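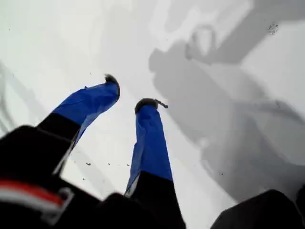 Brudis Introduces the Gestard 7, a Mid-Range Smartphone With a User-Replaceable Battery

EKDALE — Brudis today announced the Gestard 7, an unlocked smartphone for the mid-range segment. The handset goes on sale in March through the Brudis online store and through regional carrier Chong Wireless. It replaces the Gestard 6, which will stay in the catalog until existing stock is sold.

The Gestard 7 is the first model in the line with a battery that the owner can remove without tools. The rear cover is held by a sliding latch on the lower edge and a gasket around the perimeter. Replacement batteries will be sold separately in the same channels as the phone. A battery taken from a Gestard 6 does not fit the new model, as the contact layout has changed.

Display and housing

The front panel is a flat OLED display with a variable refresh rate. In its default setting the panel drops to a lower rate when the content on screen is static and returns to the maximum rate when the user scrolls. A fixed 60 Hz mode can be selected in the display menu. The mode is stored per user profile, so a work profile and a personal profile on the same phone can use different settings.

The housing has an aluminum frame and a matte polymer rear cover. The volume and power buttons have moved to the right side. The headphone jack remains on the top edge. The fingerprint reader is built into the power button and can be used with the screen off.

Radio and connectivity

The phone supports two active lines, one on a physical SIM card and one on an embedded SIM. Both lines can be registered for voice over LTE at the same time. When a call is in progress on one line, data stays available on the other if the carrier network permits it. The embedded SIM can hold several stored profiles, of which one is active at any time.

Customers who buy through Chong Wireless will receive the phone with the carrier profile already loaded. The unit is not locked to the network. Wi-Fi calling will be enabled on the Chong network at launch. Visual voicemail will follow in the first maintenance update.

The USB-C port supports charging, wired audio and video output to an external monitor. Video output uses the resolution reported by the monitor and falls back to 1080p when no valid report is received.

Charging

The Gestard 7 ships with a cable and without a power adapter. It accepts standard USB Power Delivery adapters. Owners can set a charge limit below 100 percent, and the limit stays in force after a restart. A second setting delays the last part of the charge until shortly before the alarm time set in the clock application. The two settings cannot be used together; turning on one turns off the other.

Wireless charging is not supported.

Software

The phone runs a Brudis build of Android with the company's launcher. A plain launcher is included and can be chosen during setup. Four applications from the Gestard 6 are no longer preinstalled: Notes, Compass, Voice Recorder and Themes. All four can be downloaded from the Brudis store at no charge, and data exported from the earlier versions can be imported.

Before release, the software went through a closed beta with 1,874 registered testers. Reports from the beta led to changes in the dual-line call screen, the notification volume steps and the handling of Bluetooth reconnection after airplane mode. The known issues list will be posted on the support site on the day sales open and will be revised with each update.

Boot loader unlocking is permitted. The procedure requires a code from the support site and erases user data. Unlocking does not void the hardware warranty, but faults caused by third-party firmware are excluded.

Service and parts

Rear covers, gaskets, batteries and the USB port assembly will be available as individual parts. Display assemblies will be sold to service shops only. The service manual covers all parts that can be ordered and lists the torque value for each screw.

Availability

The Gestard 7 will be offered in graphite and light gray, in two storage versions. Both have a microSD slot. Pricing will be published when preorders open. Carrier financing terms will be set by Chong Wireless.

About Brudis

Brudis designs smartphones and accessories for the unlocked and regional carrier markets. The company has its head office and repair center in Ekdale.

Media contact

Brudis Press Office, Ekdale. Review units can be requested through the press form on the company website.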